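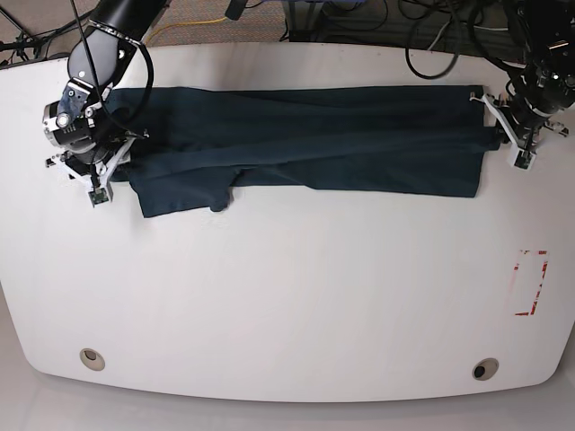
Home Forums Laundry & Care Mending Search Log in

Dark shirts going gray at the fold lines – what am I doing wrong?

tusico_tom
I have seven work shirts, all dark navy cotton, all bought at the same time last April. Five of them now have a pale line running down the front where they get folded. The other two live on hangers and look close to new. I wash everything on warm, normal cycle, regular powder, then tumble dry on high and fold when I get around to it. Is the folding doing this or is it the wash? I'd like to keep wearing these for another year at least.

Marchal_O
It's the wash and dryer, mostly. The crease makes a ridge, and the ridge is what rubs on the drum and on everything else in the load. Turn them inside out, button every other button, cold water, and take them out of the dryer while they're still a little damp. The ones on hangers don't have a hard crease when they go into the machine, so they wear evenly.

Powder can also leave a whitish line in a crease if it doesn't dissolve. Run one shirt through a rinse with no detergent and see if the line gets fainter. If it does, it's residue and you're in luck.

gkettle
I disagree with some of that. I worked in a hotel laundry for years and we had the same uniforms on hangers and on shelves. The shelf ones went pale at the folds even when they'd only been washed a few times, because the shelves were next to a window. Where do you keep yours, Tom?

tusico_tom
Open shelf in the bedroom. The window is on the opposite wall and gets sun until 11 or so.

gkettle
Then I'd move them before I changed anything else. Sun on the same edge every day will do it.

Marchal_O
Sun will fade the outside edge of the stack. It won't fade a line down the front of a shirt that's second from the bottom. Tom, is it all five or just the top ones?

tusico_tom
All five, but I rotate them, so I can't really say which one was on top. I'll try the rinse tonight.

Yee-man Sin
You two could both be right. I do alterations and see a lot of dark shirts. If the line is fuzzy when you hold it up to a lamp, that's abrasion, the surface fibers are broken. If it's smooth but lighter, that's light or bleach. If it brushes off on your finger, that's detergent.

Also, change where you fold. Most people fold a shirt in the same place for its whole life. I fold mine in thirds the long way one week and in half the next, so no line gets used every time. Rolling works too if you have drawers deep enough.

pollyester
Rolling gives you forty little wrinkles in place of one crease. I went back to folding after a month. For work shirts I'd just hang them.

Yee-man Sin
Depends on the cloth. A heavier knit rolls fine. A thin dress shirt doesn't, I'll give you that.

tusico_tom
Closet space is the issue. The rod is 900 mm and I share it.

bdr_knox
What's the spin speed on your machine? Mine was set at 1000 from the factory and everything dark came out with set-in creases. I dropped it a step and the creases are softer. Takes longer to dry on the line, though.

Marchal_O
Good point, and overloading does the same thing. The shirts get pinned against the drum in whatever shape they landed in. Fill it loosely enough to get your hand in on top.

pollyester
Has anyone here used the Flarkley dark wash liquid? My sister swears by it. I bought one bottle and couldn't see a difference, but I was washing jeans with it, so maybe not a fair test.

gkettle
Any liquid is better than powder on darks in cold water. I wouldn't pay extra for the word "dark" on the label.

Marchal_O
I'd pay a little extra for one without brighteners. Regular detergent often has them, and they're meant for whites. Read the back.

tusico_tom
Update. Did the plain rinse on two shirts Monday night and hung them on the shower rail. One line is nearly gone, so there was powder in it. The other is exactly the same, and under the lamp it's fuzzy like Yee-man Sin said. So some of each, I guess. I've switched to liquid, cold, inside out, and I moved the stack to the bottom drawer.

Is there any fix for the fuzzy one? I have a packet of navy dye in the cupboard.

Yee-man Sin
A fabric shaver, very lightly, shirt flat on a table with your other hand holding it taut. Keep off the seams and buttons. Dye will even out the color some, but the thread is usually polyester and won't take it, so the stitching may stand out more afterward.

bdr_knox
I dyed two. The stitching did stand out. I wear them for yard work now.

gkettle
I'd still watch that window.

tusico_tom
Noted – the drawer is staying. I'll shave the one shirt this weekend and leave the dye alone for now.

Thread last updated: 9:40 pm, 116 views

Contact | Copyright Grundness Home Forums | Back to top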